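Notebook, October
Humidity chamber, second calibration run

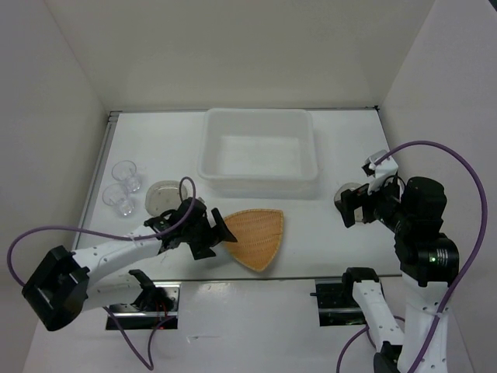 Salt solutions made up fresh at 09:20. Sodium chloride slurry in the lower tray, excess solid visible after stirring. Distilled water from the Ultholm still, conductivity within limits. Batch 244 of the salt; the remainder of 243 had caked and went in the waste.

Probe A (Karabulut, capacitive) and probe B (Grestis, chilled mirror) mounted at mid-height, cables out through the side gland. Gland was leaking last time. Re-packed with putty and taped over.

Chamber set to 20 degrees. Door shut 09:45. Logger at one reading every 30 seconds, file limit raised to 2,000 lines so it doesn't overwrite the start as it did in run one.

10:50. B steady. A still climbing slowly. Fan on low.

11:30. A has levelled off and reads 1.4 points above B. Run one gave 1.1 with the leaking gland, so the leak doesn't explain the offset. Dénes Deák thinks A was stored somewhere damp over the summer and wants it baked before we touch the calibration constants. Agreed.

12:10. Opened up, changed to the magnesium chloride tray for the low point. Expected value 33.1 per cent at this temperature. B came down to 32.9 within the hour and stayed there. A stuck at 35.0. The offset is larger at the low end, so a single-point correction is no use.

Mirror on B cleaned at 13:40 with a cotton bud and water. Reading moved by less than the last digit.

14:15. Power dip, chamber controller restarted and came back at its default of 25. Reset to 20. Discard everything from 14:15 to 15:05.

A is in the oven overnight at the temperature on the Bidden data sheet. Sintered cap off, kept in the bag with its O-ring. There are 32 hours of logger battery left, enough for one more run.

To do:
Repeat both points after the bake.
Find out whether the controller default can be changed.
Order putty.
Ask Dénes for the summer storage log for A, if one was kept.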